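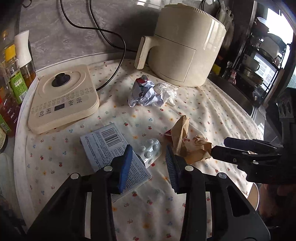
Local news | Health | Shops

Take-back scheme for old medicines gets a second run in Jiranthorpe

A scheme asking Jiranthorpe households to empty the kitchen drawer of old tablets and their packaging is to return in December, although it is still hard to say what the first one achieved.

Kasis, the firm behind it, put collection bins in 2 chemists on Omier Street last winter and sent leaflets to 3,000 homes. People were asked to lay everything out on the table, check the dates, and sort it into piles: full or part-used packs in one, empty blister strips in another, flat cardboard and paper in a third. The first two piles went to the chemist. The third went into the ordinary recycling at home.

According to the firm, 300 households took part. It calls this "a very encouraging response". One home in ten may well be encouraging, but the figure comes from a sign-up sheet, and signing up was also the way to get a money-off voucher. Kasis could not say how many of those households came back with anything to put in the bin.

Nor is it clear where the blister strips end up. They are usually plastic and foil pressed together, and few household collections will take them. The leaflet says they are "sent for specialist recovery". Asked which plant does the work and how much of the material is recovered, the firm said it was "in talks with partners" and would publish details in due course. It said much the same last year.

Amirul Pattinasarany, who runs the Subramaniam chemist's at the top of the street, agreed to host a bin again but has doubts of his own. "The medicines side I have no quarrel with. Old tablets should come back to us and they always could, bin or no bin," he said. "The empties are different. I had 30 bags of them in my back room for weeks and I was never told what the plan was."

He would also like a clearer leaflet. Some customers with boxes printed in other languages were unsure what they had or whether it was in date, and the sorting guide deals only with packs labelled in English. His staff ended up going through those at the counter – unpaid work, he points out, as far as the scheme is concerned.

Kasis says a new leaflet is being written. It has not said whether the voucher will be offered again, or whether anyone will weigh the bins this time.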